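Reseating the memory in an older desktop

A machine that beeps at start-up or shows less memory than it should often just needs its modules pushed home again. Shut down, switch off at the wall and wait 90 seconds. Take the side panel off and touch bare metal on the case before going further. 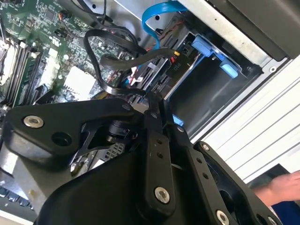

Kolbrún Stougaard adds that she always does one module at a time, so each goes back in its own slot.

Open the latches at the ends of the slot and lift the module straight out by its edges. Line the notch up with the key in the slot – it only fits one way – and press evenly until the latches close. Check the colour coding in your manual if you're moving modules between slots.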